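第四章 循环材料登记与碳排放核算：设置步骤

适用对象：首次使用Dodora登记平台的企业可持续发展专员、财务人员及外部顾问。
修订日期：2018年3月29日
编写：Zuzanna Stępień　校对：Yhon Yupanqui

4.1 动手之前

很多企业拿到平台账号，第一件事是问多久能导出一份好看的报告。这个问题问早了。平台只会把您填进去的数字相加、相乘，再画成图表。填进去的是估计值，出来的还是估计值，只是多了两位小数。

请先备齐以下材料：
采购台账（至少覆盖一个完整财年）
废弃物转运联单，须有承运方盖章
电、气、热力账单原件或扫描件
供应商出具的再生料含量声明

注意：供应商声明不等于证明。Fisomach在试用期内收到的再生料声明共20份，附有检测记录的只有2份。其余的可以存档，但不要按已核实数据录入。

4.2 建立核算边界

1. 登录后进入“组织”页，点击“新建边界”。

2. 选择“运营控制权”或“股权比例”。两种口径得出的结果可能差得很远。选定后整个报告期内不得更换。系统允许更换，本手册不建议您利用这一点。

3. 逐一添加厂区、仓库和办公点。租赁场地也要添加。常见的做法是把能耗最高的车间外包出去，再宣布减排成功。平台识别不了这种操作，审核人员通常可以。

4. 点击“锁定边界”。锁定后如需修改，须填写理由，理由会出现在报告附录中。

4.3 录入材料流

1. 打开“材料流”页，下载空白模板。请勿改动表头。

2. 按批次填写材料名称、重量、来源和去向。重量单位统一为千克。旧版模板默认为吨，混用的后果是结果相差一千倍，而图表看上去一切正常。

3. 在“去向”一栏中选择：再使用、再制造、材料回收、焚烧、填埋。焚烧并回收热量的，仍选“焚烧”。把它归入“循环”的提议我们收到过不止一次，都没有采纳。

4. 上传模板。如出现错误代码531，说明流入量与流出量不平衡，请核对库存变动。不要在“其他损耗”里填一个数把差额抹平。

5. 如出现错误代码610，说明同一批材料被两个厂区重复申报。系统会保留先上传的一条，另一条转入待处理列表。

注意：“可回收”和“已回收”是两个字段。前者描述设计，后者描述事实，只有后者计入循环率。Sánchez的早期报告把两栏合并计算，循环率因此明显偏高，后来撤回重做。

4.4 选择排放因子

1. 进入“因子库”，按地区和年份筛选。

2. 优先使用供应商实测因子，其次为行业平均，最后才是通用默认值。每降一级，系统都会在结果旁标注一个灰色三角。三角不能隐藏。

3. 如需自行录入因子，请同时上传出处。出处写“内部资料”的，提交时会被退回。

4. 核对电力因子所属年份。电网逐年变化，用旧因子算新电量，企业什么也没做，数字也可能变好或变坏。

小心：本版因子库不含碳抵消。购买的抵消额度请在附表中单独列示，不要从总量中扣除。Jisen的顾问Arnulfo Montoya曾要求我们增加“净值”按钮，我们请他说明抵消项目的存续年限如何核实，目前还在等回复。

4.5 核对与提交

1. 点击“预检”。预检通过只说明格式无误，与数字是否真实无关。

2. 指定一名未参与录入的同事复核。自己复核自己的表格，系统会拦截；借用同事账号复核，系统拦不住，但登录记录会保留。

3. 抽取若干批次，对照原始联单逐条核对。抽样由系统随机决定，请勿要求重抽，直到抽中满意的批次为止。

4. 点击“提交”。提交后生成只读版本，后续更正另存为新版本。 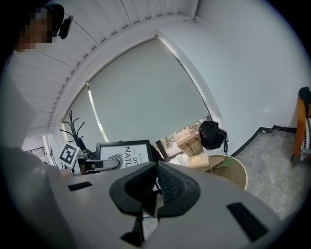
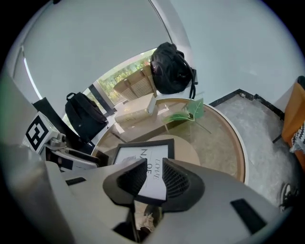 4.6 常见疑问

循环率上升，总排放为什么也上升？
两者本来就不必然同向。长途运输和高温再加工都要耗能。请把两个数字放在同一页公布，不要只挑一个。

可以对外宣称“气候中和”吗？
平台不提供此类结论，也不授权在宣传材料中以平台名义使用。需要书面答复的，请联系Snædís Kjærgaard。

目标年份定得较远，是否需要填写中期目标？
需要。没有中期目标的长期目标，平台在报告中显示为“未设定”。首个中期节点须在今年10月底前录入，逾期后由Sheyla Marulanda手动开放权限。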